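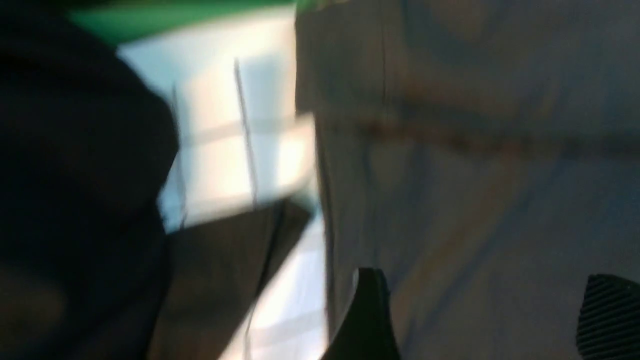

Start of the day, dark shape at left, green strip along the top.

Wednesday, March. Mellby route notes, cont.

Guðlaug sent over the Wutar slot release last night and asked for my read before the call. My read is that it's a press release with a timetable stapled to it. Two rotations a day Mellby to Ferrand, the first one off at an hour when the bus from town hasn't started running. Who is that for? Business travellers, says the airline. Which ones, says me.

Went through the load model again. It only washes its face at 77 per cent average load, summer and winter. The old operator never held that outside school holidays on the Morkum leg, and Morkum had no railway to compete with. Ferrand has one. Nestor thinks the fare is low enough to pull people off the train. Maybe for the launch month. I'd like to see what the fare does once the airport's discount on landing charges runs out, and the release is silent on when that is.
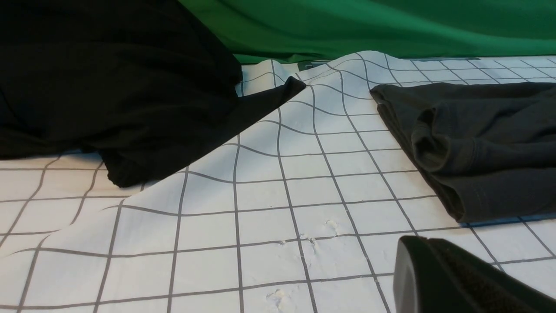

Grid sheet with black fabric on it.

Changed one thing in the model: connecting passengers. Wutar's figure assumes about 2000 a month going onward from Ferrand. I can't find any way to get there with the published times. The morning arrival misses the first bank of departures and the evening one leaves before the long-haul flights are in. Halved it, reran, the route loses money in every month but August. Put it back to their figure and it scrapes through, so the whole case hangs off that one cell. Flagged it in yellow. Previous version saved as run 3, don't overwrite it please.

Nestor rang at 11.40. He'd heard the aircraft will be shared with the Morkum service, so any delay there lands on us by lunchtime. Not confirmed. If it's true the turnround at Mellby is too tight with one set of steps.

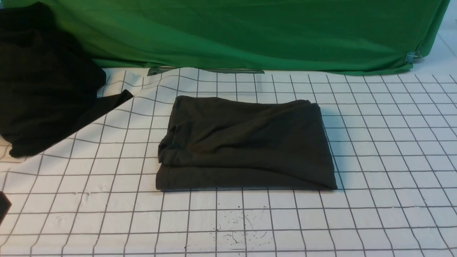

He also wants us to stop calling it a "trial" in the draft, as the airline doesn't like the word. I've left it in. They've put seats on sale to the end of October and nothing past that, and I don't know what else you'd call it.

To do: ask Guðlaug where the 2000 came from. Get the real bus times. Check whether the Ferrand slots are owned or leased, the release says "secured", could be either.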